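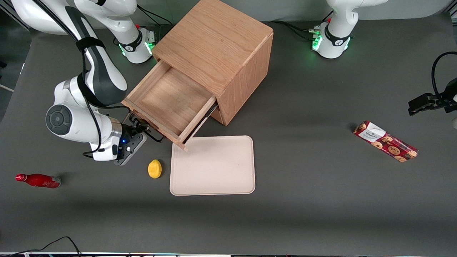

The man who came to measure for the new windows looked at our hallway for a long time and then asked who had done the floor. I said the previous owners. It was me, in September, over two weekends and one long evening with a rented sander that I never fully got the hang of.

We bought the place in Lirnside on the understanding that it needed "a little updating," a phrase our agent used with a straight face while standing under a hole in the bathroom ceiling. My plan was to do one room at a time and finish each before starting the next. We currently have five rooms on the go.

The windows are the first thing we've paid a grown-up to do. Kerstin made a spreadsheet of quotes, and the cheapest and the dearest were $800 apart for what looked to me like the same rectangle of glass. We went with the middle one, on the theory that it's harder to feel stupid in the middle.

Meanwhile I've been painting the back bedroom. The color is called Plallum, and on the card it was a soft gray-green. On the wall it's the green of a dentist's waiting room. Emese from next door came over to see it and said it would be very nice once the furniture was in, and then asked what furniture. A bigger bookcase, I suppose. Possibly one that covers all four walls.

I have 2 coats on already and half a can left, so I'm going to live with it until the trim is finished. The trim was meant to take 10 days. I still haven't found the good brush, and the window people want the sills cleared before they come back.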